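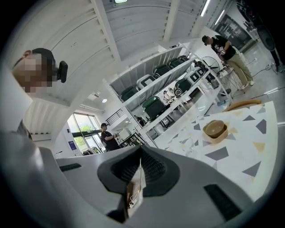
The hand-held gripper on the bench side of the Larkivar workshop, with the storage cases on their shelves behind.

Larkivar puts its gripper care routine out in the open

October — for immediate release

Hello from the workshop. I'm Iraklis Bakalis, I look after the hand-held grippers at Larkivar, and I've been asked to write our news myself this time, so please forgive the lack of trumpets. The news is that from this month our full care routine for the Korken hand-held gripper is free for anyone to download, print and scribble on. It used to live in my head and in a ring binder with a coffee stain on the cover, and new starters had to come and find me whenever a jaw went stiff (usually at lunch).

If you haven't met the Korken, it's the tool we hold in one hand when we're showing a robot how to pick something up. A person does the job with it, the camera on the tool sees what the jaws see, and later on a robot arm with the same sort of jaws has a go. It gets used all day by all sorts of hands, and it gets dropped. So it wants looking after, a bit more often than people expect!

The routine has 3 parts and I'll give you the short version of each.

First, the jaws. Before the first session of the day, open and close them slowly with nothing in between and feel for grit. You can feel it long before you can hear it. If it's there, take a soft dry brush to the jaw mount and work from the top downwards. No oil, please. I know it's tempting, I've done it, and I spent the following afternoon picking fluff out of the slide with a cocktail stick. Every 3,000 closes we swap the jaw pads as a pair, even if one of them still looks lovely. A new pad against an old one pulls everything slightly to one side, and then you're chasing a fault that's really just a worn bit of rubber.

Second, the cables. This was our biggest source of grief by a long way. When I went back through the repair book for the past year I found 253 entries, and roughly half were down to a connector that had worked its way out or a cable that had been bent once too often. We now give each cable a gentle tug at the start of the day and another after lunch, and we leave a bit of slack near the jaws so that nothing pulls tight when they open fully. Anything that crackles, flickers or needs to be held "just so" comes off the tool straight away and goes in the red tub by my bench. Don't put it back in the drawer. You know who you are.

Third, the camera check. Wipe the lens with a clean cloth (a shirt is not a clean cloth), then close the jaws on the little checked card that comes in the case and compare what's on the screen with the printed sheet. If the tip of the jaws sits outside the box on the sheet, the camera mount has shifted. There are two screws. Loosen both, nudge, tighten both, and try the card again. It takes a couple of minutes once you've done it a few times, and about a quarter of an hour the first time, with some muttering.

We worked the routine out with Nørgaard, who make our jaw pads and who very kindly put up with me ringing them about pad thickness for most of the summer. Lasance have been trying it on their own tools too, and their crew added the page on packing up — jaws closed, cable coiled loosely, never wrapped round the handle. I wish I'd had that page two years ago.

Alongside the download we're printing 300 pocket copies on wipe-clean card, small enough to live in the lid of a case. They're free while they last, and all we ask is that you tell us what you'd change. One reader of the draft has already pointed out that my drawing of the jaw screws is upside down, so that's been put right.

We're also opening the bench for repair mornings through the winter. Bring your Korken in at 9.30, have a cup of tea, and we'll go through it together. If it needs pads or a cable we'll fit them while you wait, and you're welcome to do the fitting yourself with me hovering.

To get the routine, ask for a pocket copy or book a place at a repair morning, contact Iraklis Bakalis at the Larkivar workshop. Press visits are welcome by arrangement, and mornings are best.

Ends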